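Brevau 生活用具研究室では、下記のとおり「調理小物の収納と片付けに関する調査」の協力者を募集いたします。応募を希望される方は、本要項を最後までお読みのうえ、所定の方法によりお申し込みください。

# 調理小物の収納と片付けに関する調査 協力者募集要項

## 趣旨

泡立て器、ヘラ、お玉、トングなどの調理小物は、ほぼすべての家庭にありながら、置き場所や戻し方が家庭ごとに大きく異なります。引き出しに寝かせて収める家庭、壁に掛ける家庭、調理台の上に立てておく家庭があり、同じ家庭の中でも、使う人によって戻す場所が変わることは珍しくありません。

当研究室では、収納用具メーカー Lukora からの委託を受け、調理台の上に置いて使う「立てる収納」を対象に、日常の取り出し、使用後の戻し入れ、および用具まわりの清掃の実態を調べております。前回の調査では187名の方から書面による回答をいただきました。その自由記述欄には、次のような意見が寄せられています。

- 柄の長いものが外側に傾き、隣の用具を取るときに引っかかる。
- 泡立て器のように頭の大きいものを先に入れると、ほかのものが入れにくい。
- 仕切りが複数あっても、結局ひとつの口にまとめて差してしまう。
- 底のほうに何が溜まっているか、日頃は確かめていない。

今回の調査は、これらの意見を実際の動作に即して確かめるために行うものです。協力者の方には、当研究室の調理作業室において、ふだんご家庭でなさっているとおりに調理小物を使い、片付けていただきます。

## 調査で使用する用具

主として使用するのは、天面がトレー状になった灰色の樹脂製ツールスタンドです。細い金属線の枠が付き、天面には口の形の異なる差し込み部分が並んでいます。どの口に何を入れるかについて、当研究室からの指定はありません。 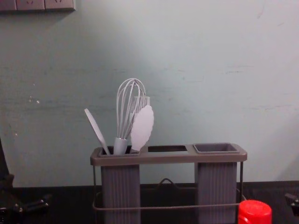 調理台上のツールスタンド。左の口にヘラと泡立て器などを立てた状態

このほか、比較用として Lukora の試作品を数種類用意いたします。試作品については、調査終了まで形状および名称を外部に公表しないことになっておりますので、後述の「守秘」の項を併せてご確認ください。

使用する調理小物は当研究室で用意したものに限ります。ご自宅の用具をお持ち込みいただくことはできません。ただし、ふだんお使いの用具の写真を事前にお送りいただいた場合は、当日の聞き取りの参考とさせていただきます。

## 調査の内容

来室は2回です。各回の所要時間は説明および休憩を含めて100分とし、これを超えて作業をお願いすることはありません。

### 初回

1. 受付、趣旨説明、同意書への記入
2. ご家庭の台所に関する聞き取り(調理台の広さ、収納場所、同居のご家族の利用状況など)
3. 調理小物の取り出しと戻し入れ
4. 休憩
5. 簡単な下ごしらえを想定した作業(材料は使用せず、器と用具のみを用います)
6. 質問紙への記入

### 次回

1. 前回の聞き取り内容の確認
2. 用具の配置を変更した状態での取り出しと戻し入れ
3. 調理台の上の物の移動、拭き取り、元の配置への復帰
4. 休憩
5. 試作品の比較および意見交換

次回の「移動、拭き取り、復帰」では、スタンドの脇に板や器などを置き、周囲に物がある状態から作業を始めていただきます。板を先に動かすか、スタンドを先に動かすか、あるいはどちらも動かさずに手の届く範囲だけを拭くかは、協力者の方のご判断にお任せします。きれいに仕上げることを競うものではなく、作業の速さも評価の対象とはいたしません。

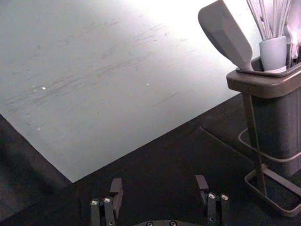 暗色の台面に置いた大型の平板と、その脇のツールスタンド

板の表面に見られる擦れや筋状の跡については、落としていただく必要はありません。汚れが気になる場合の対応も、ふだんどおりで差し支えありません。

## 募集人数および応募資格

募集人数は7名です。次の各項をすべて満たす方を対象といたします。

- 成年の方で、ご自宅で日常的に調理または台所の片付けをされている方。
- 両日とも来室が可能な方。
- 日本語による説明を理解し、質問紙に日本語で回答できる方。筆記が難しい場合は口述による回答も受け付けますので、申込時にお知らせください。
- 立った姿勢での軽作業に支障のない方。椅子の使用を希望される場合は、座面の高さを調整できるものを用意いたします。
- 台所用品の製造または販売に従事していない方。

性別、国籍、利き手は問いません。左利きの方の応募を特に歓迎いたします。前回の調査では左利きの方からの回答が少なく、差し込み口の位置と利き手との関係について十分な検討ができませんでした。

調理の経験年数や技能は選考に影響しません。ご家族の中で「片付けだけを担当している」という方にも、ぜひご応募いただきたく存じます。

## 日程および会場

実施時期は10月です。いずれも水曜日の午前10時開始または午後2時開始のどちらかとし、申込時に伺った希望をもとに当研究室で調整のうえ、個別にお知らせいたします。

会場は Dhanial 会館内の調理作業室です。来館の際は正面玄関の受付で調査協力者である旨をお伝えください。担当者が作業室までご案内いたします。館内の駐車場は台数が限られておりますので、公共交通機関をご利用ください。駐車場の利用を必要とされる事情がある場合は、事前にご相談ください。

## 作業室の環境

作業は、壁に面した暗色の台で行います。壁は淡い青緑色の塗装で、上部に差し込み口の並んだ電源タップが取り付けられています。調査中に協力者の方が電気器具を操作することはありません。

用具の出し入れは、スタンドを台の上に据えた状態で始めます。スタンドを手前に引く、向きを変える、枠ごと持ち上げるなどの動作は自由に行っていただいて構いません。

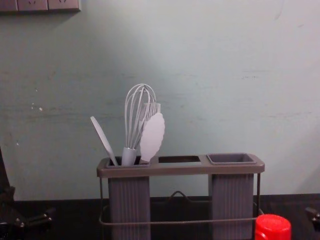 ## 当日の服装および持ち物

袖口の広がった衣服は、立ててある用具に触れることがありますので、なるべくお控えください。指輪、腕時計等を外す必要はありませんが、ふだん台所で外している方は、同じように外してから作業に入ってください。貴重品は鍵付きの保管棚をご利用いただけます。

お持ちいただくものは次のとおりです。

- 本人確認ができる書類
- 普段使用しているエプロン(使用していない方は不要です)
- 眼鏡(必要な方のみ)
- 飲み物

手袋、布巾および洗剤は会場に備えてあります。肌荒れその他の理由により特定の洗剤を使用できない方は、申込書の備考欄にその旨をご記入ください。

## 謝礼および交通費

謝礼は、次回の調査が終了した後、Plindimetti 商品券にてお渡しいたします。金額は選考結果の通知に記載します。初回のみのご参加となった場合は、初回分の謝礼を郵送いたします。交通費は、当研究室の規程に基づき、ご自宅の最寄り駅から会場までの往復実費を支給いたします。

## 個人情報の取り扱い

申込書に記載された個人情報は、選考、連絡および謝礼の送付にのみ使用し、選考に漏れた方の申込書は通知後速やかに廃棄いたします。

調査中は、手元の動作および台の上の様子を記録いたします。記録は個人を特定できない形に整理したうえで分析に用い、報告書に図版として掲載する場合は、あらためてご本人の承諾を得るものとします。同意書にご署名いただいた後であっても、報告書の作成が始まるまでは、理由を問わず同意を撤回することができます。撤回によって謝礼が減額されることはありません。

## 守秘

試作品の形状、材質、名称および意見交換の内容については、Lukora が公表するまでの間、第三者への開示およびインターネット上への投稿をお控えください。作業室内での個人による撮影はご遠慮いただいております。

## 申込方法

所定の申込書に必要事項を記入し、9月末日までに Brevau 生活用具研究室 調査協力者募集係あてに郵送するか、Dhanial 会館受付の回収箱に投函してください。申込書は同受付で配布しております。電話および口頭による申し込みは受け付けておりません。

申込書の「ご家庭での収納方法」の欄には、現在お使いの収納場所と、そこに入れている調理小物の種類をできるだけ具体的にご記入ください。図を添えていただいても結構です。

応募者が募集人数を超えた場合は、利き手、世帯の構成および現在の収納方法に偏りが生じないよう考慮して選考いたします。結果は、採否にかかわらず書面でお知らせします。選考の経過に関するお問い合わせにはお答えできませんので、あらかじめご了承ください。

## 問い合わせ先

Brevau 生活用具研究室 調査協力者募集係
受付時間:平日 午前10時から午後4時まで(正午から午後1時までを除く)

会場の設備や介助者の同伴に関するご相談は、申し込みの前でも承ります。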